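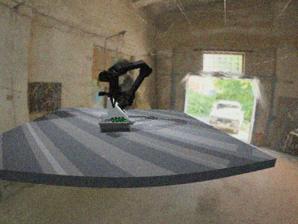 Fig. 4. Large table, striped top, old industrial building.

Section 4: Levelling your Ristness table

Read this section before lifting anything. The table weighs more than it did in the shop.

1. Choose the spot. Old floors slope, usually towards the door.

2. Screw each foot fully in, then back it out two turns. Four feet are supplied. A fifth in the bag belongs to another customer, who will be wanting it.

3. Lay a spirit level along the top, then across it. Adjust the low corner first.

Note: Do not use the stripes on the top as a guide to level. They run diagonally and will agree with any opinion you hold.

4. Tighten the lock nuts with the Homico spanner. Finger-tight is a phrase used by people with a wobbling table.

CAUTION: Never drag the table on its feet. Replacement feet are part no. 394 and are priced to encourage lifting.

5. Check again in November, when the heating comes on and the floor moves.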